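Drarnurton Hall, cable and cord check, 9 January 2023
Checked by: Salamatu Agyeman

Cords coiled, not knotted: mostly. I do love a nice loose loop, and thank you to whoever has been practicing!
Plugs and collars, no splits or kinks: please look closely where the cord meets the plug, it's always the first spot to go.
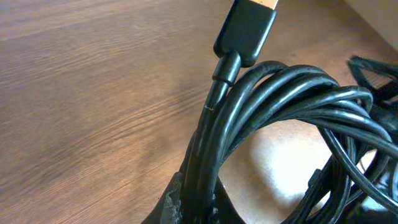 Outer jacket, no peeling: anything scuffed goes to Shobha Lobo before it's used again, even if it seems fine to you.
Labels: still to do, all 81 of them (sorry, Shobha).
Next check: May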